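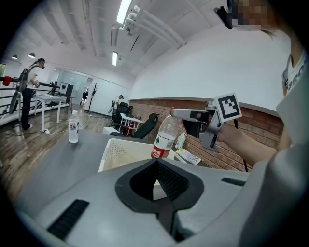

Zusbridge Community Forum > Town and Council > Second language on street signs

pollia_reader
April 6, 2020
I read the letter from the council about the street signs and I would like to know what other people think. For those who did not receive it: the plan is to put the Basska name under the English name on 142 signs, beginning with the old quarter by the river. The comment period was opened in March and it is still open.

I am in favor. I moved to Zusbridge as an adult and Basska was not the language of my family, also English was not. But I took the evening class for two winters and I found that half of the street names which I believed had no meaning do have one. Mill Lane was "the lane of the wet stones" before. I think it is a pity that only the people in the class know this.

hillside85
I have nothing against the language, my grandmother spoke it. But who reads it now? On my street there are two houses where it is spoken, and both of them are older people who know very well where they live. I would prefer that the money goes to the road surface.

tern
@hillside85 It is not the same money. The letter says on page 3 that the signs are paid from the culture fund, and this fund can not be used for roads. You can say the fund should be smaller, that is a fair opinion, but then it is another discussion.

hillside85
It is all tax in the end.

Buschmann_Row
I live in the old quarter and I am tired of this subject before it has started. Every time somebody proposes a thing in Basska, the same people write that they are being pushed out. Nobody takes the English away. The English name stays on top and in larger letters. I looked at the drawing in the library window – you have to stand quite near to read the second line at all.

quietcorner
I would like to answer this, because I am maybe one of "the same people." I was at the school meeting when they changed the name of the hall. We were told it was only the hall. Then the school letters came in two languages, with the Basska first, and when I asked about it I was told I was afraid of a language. I am not afraid of it. I only want to be asked before and not after. A person can feel that a place is changing and still be a polite neighbor.

pollia_reader
@quietcorner Thank you for writing this, I did not know about the school letters. I agree that you should be asked before. But is the comment period not exactly this? You can write to them up to 100 lines, the form is on the council page, and they must print the answers.

quietcorner
They must print them. They do not have to read them.

tern
One practical question. Which spelling will they use? The river people and the hill people do not write it in the same way, and the Pollia dictionary follows the river. My uncle would rather have no sign than a sign with the wrong vowel.

Buschmann_Row
The river spelling, according to the drawing. I can already hear the hill people.

hillside85
So now even the speakers do not agree, and we pay for it.

tern
People in this town do not agree on how to spell "Zusbridge" in old documents either, and we still have it on the bus.

pollia_reader
I will write in my comment that the hill streets should have the hill spelling. If somebody from the hill wants to check my sentence before I send it, please send me a message. My grammar is from the evening class and I make mistakes with the endings.

quietcorner
I will send a comment too. It will not be the same as yours.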